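Sidero Sorting Cell: Gallery

Sidero is our two-arm cell for sorting small electronic parts. We offer it for sale or for monthly rent, together with the Lakura bin set and one day of training at your site. On this page we collected four views from our work with it. The parts are the usual kind that our customers send to us: boards, harnesses and small solenoids.

The short lines between the pictures tell you what to look for. For dimensions and load, please ask us for the data sheet.
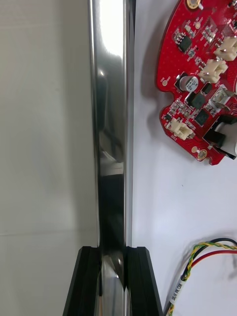 Red circuit board on the white table, with labeled wires near the polished finger.

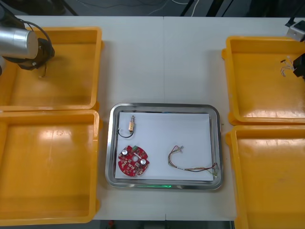

Center tray with paper and three parts, yellow bins on both sides, one arm at each upper corner.
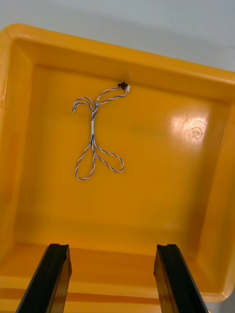

Twisted blue and white harness in the bin, fingers wide open.

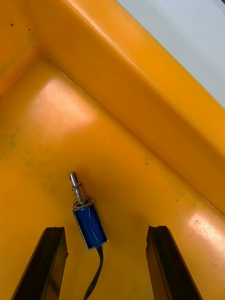

Small blue solenoid with its return spring, between the two black fingers.

What is included

The basic package has 2 arms, the bins, the tray and the Prondness software, which keeps the list of your parts. You can add a new part to the list by yourself. It needs a name, a bin and a few practice picks. The software can hold 697 different parts in one list, and you can change from one list to another without a restart.

Thin wires are more difficult than boards. A harness changes its shape every time it is put down, so we recommend to begin with boards and solenoids and to add the harnesses in the second week. For parts with long leads we suggest the wide bins.

Fingers can be exchanged with one hex key. A spare pair is in the box.

Rent and trial

The monthly rent is 880 euros, with support by phone and e-mail. The shortest contract is 2 months. If you wish to try the cell before, send us a box with your own parts and we will run them in our Sial workshop. You receive a short report with the results, also for the parts which did not go well.

The prices on this page are valid from 27 January 2026.

Contact: Sidero sales office, Sial | Copyright Sidero | Back to top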